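Lookbook and launch meeting, Friday, 10 a.m., the long table upstairs

Okay, minutes! I volunteered to type these up because last month's were four lines long and two of those were the lunch order. I've tried to get everything down, but I was also eating a pastry for the first twenty minutes, so if I've missed your brilliant point, write it in and I'll add it. Everyone from design, production, web and the shop was there. Styling joined by phone and we lost them twice.

Last month's minutes

Approved, what there was of them. Web asked that we put the sizing chart fix on record as done, so: it's done. The hip measurements on the wide-leg page are now hip measurements.

1. The November collection

We have a name! After a lot of back and forth the collection is going to be called Endora. The other one still standing was Drarka, and I'll admit I was on team Drarka right up until we said both of them out loud in a sentence. "I'm wearing my Drarka slip dress" does sound a bit like something with armor. Design suggested keeping Drarka for the outerwear next year, when armor might be a plus, and people liked that, so it's parked and not dead.

The line itself is final apart from one piece. We have the slip dress in three colors, the pleated trousers, the two blouses, the cropped cardigan and the long coat. The piece we're still going around on is the wrap skirt. Production says the tie pulls at the waist seam on the larger sizes, and I tried one on in the hallway and have to agree, it bunches. Design wants to move the tie an inch toward the back and cut one more sample. We agreed to wait for that sample, and if it still bunches the skirt moves to spring.

Colors: the rust is staying. I know not everybody loves the rust. The sample next to the window looked wonderful and the same fabric by the stairs looked like a brick, so web is going to shoot it in daylight only. The cream has been swapped for a slightly warmer cream, and please don't ask me to tell them apart on my laptop.

Agreed: Endora for November. Wrap skirt depends on the next sample.

2. Where we're shooting

This took up most of the morning. We're going to Guimarães! I'm thrilled, I've wanted to do a shoot in Portugal since before I worked here, and the mill that knits our cardigans is an easy drive away, so production can check on the order on the same trip.

Styling has found a townhouse with a tiled courtyard and a staircase that turns halfway up (the coat on that staircase, come on). The owner lets it out by the day and would like us gone by dinnertime. There's a second spot we liked, a lane with old stone walls, but we'd need a permit, and the web form for the permit kept sending styling back to page one. Styling will phone them instead.

We talked about weather for longer than we needed to. It may rain. The courtyard has a covered side, so if it rains we shoot the knitwear there and call it moody. I asked if we could bring the good steamer and was told it trips hotel fuses, so we're bringing the small one and leaving extra time in the morning.

On casting, we all want to do what worked in spring and photograph people who know each other. Sisters, old roommates, a mother and daughter if we can find a pair who'd enjoy it. The spring pictures where everybody was laughing at something off to the side got so many more saves than the ones where people leaned on things. Styling has a few pairs in mind and will send pictures around. The shop would like somebody over sixty this time, and so would I, and so would the customers who keep writing to us about it.

Agreed: townhouse booked as soon as the deposit goes out. The lane is a maybe.

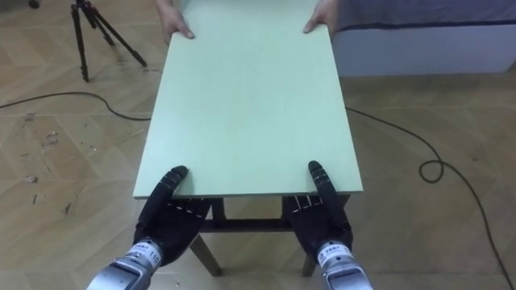 3. Money, briefly

We have a ceiling for the trip and we're under it, barely. The townhouse is $420 a day, which made me blink, but it includes the use of the kitchen and a room where we can hang the rails. We're taking it for two days. Flights are cheaper if we leave very early, and I'd like it in the minutes that I complained about this and lost.

Shipping the samples was the surprise. Production got a quote for sending the rails by courier and it was more than two of us flying, so the clothes are coming as checked bags. Everyone who travels takes a sample suitcase plus their own small bag. Pack light, people! The coat gets its own garment bag and somebody has to carry it the whole way. I may have offered.

Agreed: two days, checked bags, early flight (boo).

4. Pricing the slip dress

The long coat and the knitwear are settled, so this was only about the slip dress. Production's number came in higher than we hoped because of the bias cut and the amount of fabric it eats. The shop wanted to stay well under two hundred. Design said that if we go much lower we'd have to lose the French seams, and then the inside looks cheap, and the inside is half the reason people buy it.

We landed on $198. I said I thought that was a lot for a dress I'd be scared to eat pasta in, and the shop pointed out that the last one sold out at nearly the same price and came in fewer colors. Fair enough. We also agreed that there'll be no discount code in launch week. We did one last time and spent days answering messages from people who'd bought the morning before.

Agreed: $198, French seams stay, no code in launch week.

5. Repairs

We've been talking forever about having somewhere to send clothes that come back with a pulled thread or a missing button, and now we have a trial lined up with Mendbridge. They'd collect from the shop once a week and bring things back the week after. Customers would pay for bigger jobs and we'd cover buttons and small seams in the first year.

I love this. I have a blouse from our very first season with a cuff hanging on by hope, and it's going in the first bag. Web asked how people would book it, and the answer for now is that they walk into the shop with the thing in their hands. If that goes well we'll think about mail-in after the holidays. Somebody asked about zippers and the answer is yes to skirts and trousers, no to boots.

We need a small card to go in with each order explaining it. I'm writing the card. Please send me any wording you hate so that I can avoid it. I'll start: "give your garment a second life" is banned.

Agreed: trial starts when Endora does.

6. The product descriptions

Web read a few of the current ones aloud and we all got a bit quiet. We've used "effortless" in far too many of them, and there's a pair of trousers on the site described as "a love letter to Sundays." I wrote that one. I'm sorry.

From now on every description says what the fabric is, how it fits, whether it's lined and whether it has pockets, and after that we can have a bit of fun. Pockets go near the top. The shop says it's the first thing anyone asks. Model height and size worn goes on every page too, including the accessories where it matters, such as the belts.

Agreed: I rewrite the Endora ones first, web does the older ones as they restock.

7. Anything else

The hangers we ordered are too wide for the camisoles and the straps slide off. They're going back.

The mirror in the second fitting room makes everyone look short. The shop has asked for it to be tilted or replaced, and there was a lot of feeling about this, so replaced.

Could whoever borrowed the lint roller from the studio bring it back. The black trousers are suffering.

To do before next time

Design: new wrap skirt sample, tie moved back.
Production: cardigan count from the mill, flights, suitcase list.
Styling: deposit on the townhouse, phone call for the lane, pictures of the pairs.
Shop: hangers back, new mirror, a shelf or a basket for the repair drop-offs.
Web: daylight test of the rust, and pockets on every page.
Me: repair card, Endora descriptions, carrying the coat.

Next meeting is same table, same time. We finished at ten past twelve, and there's one almond pastry left in the box by the kettle.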